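The Bedroom Is the Hard Part
Teaching machines to tidy, one rumpled blanket at a time

Nov 11, 2025

Bevcombe. Second floor, no elevator, shoes off at the door. The day's target is 500 examples and it's already past ten.

An example, in the language of the Plollurex project, is one go at one small job. Pick up the sweatshirt. Flatten the sleeve. Move the pillow. A person does it with a gripper in each hand, squeezing the fingers open and shut, while a camera on each gripper records what the fingers are up to. Then the next one. Then the next. The good ones go into a learning system that is supposed to work out, from sheer volume, how cloth behaves when you grab it.

Cloth behaves badly, by the way. A mug has a handle and it stays where the handle is. A heap of gray fabric on a bed has no handle and a different shape every time. 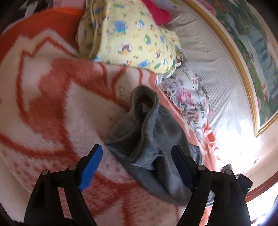 Dumlao, the small company behind the project, started in April with a rented room and a clean white table. Towels only, all the same size. It went fine. The model folded towels on a white table, then fell apart on anything with flowers on it. So out went the table and in came real homes, with real bedding, whatever the household happens to own. Nothing gets matched or ironed first.

The work is slower than I figured. Try it for ten minutes and your wrists start talking to you. You can't feel the fabric through the fingers, you have to look for it, and a fuzzy blanket under a fuzzy garment gives you two layers when you wanted one. That's a miss. Misses get kept too, tagged seperately, and the team argues over how many belong in the mix. One camp wants lots of them. The other camp says the model learns to fumble.

Pay is by the hour, not by the example. They tried it the other way. People rushed, the grabs got sloppy, and a week of it had to be tossed.

There's a rulebook, too, 30 pages of it, mostly about pace. Don't snatch. Don't hover. Come in low, close slow, and wait a beat before you lift so the start of the lift is easy to find later. Change the mess between goes, and don't change it the same way twice. Harder than it sounds. People have habits, everybody's random pile looks like their own random pile. 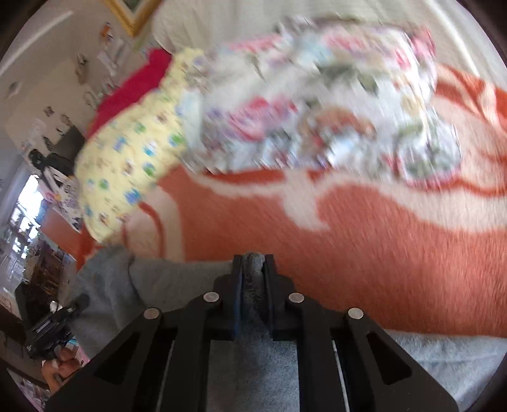
Two grippers at work among the pillows and blankets. The left one is held by hand.

After lunch, the review. Clips run at double speed on a laptop, keep, keep, toss, keep. Blur is ok if the fingers stay readable. A grab that starts before the recording does is out. On my visit the first batch lost 71 clips, which got a shrug. Normal for a bedroom, I was told.

What's it all for? Trarketti, a laundry-services outfit, is paying for the first round and wants a machine that can clear a bed and sort what it finds there. Dumlao won't give a date. They'll say that 2,000 clips got them a robot arm that could lift a shirt off a plain sheet most of the time, and that a patterned blanket cut that way down. More homes, then. More blankets. A bathroom is next on the list, and somebody has all ready asked about wet towels.

Back in the bedroom the afternoon shift is on. Squeeze, lift, let go, mess it up, again.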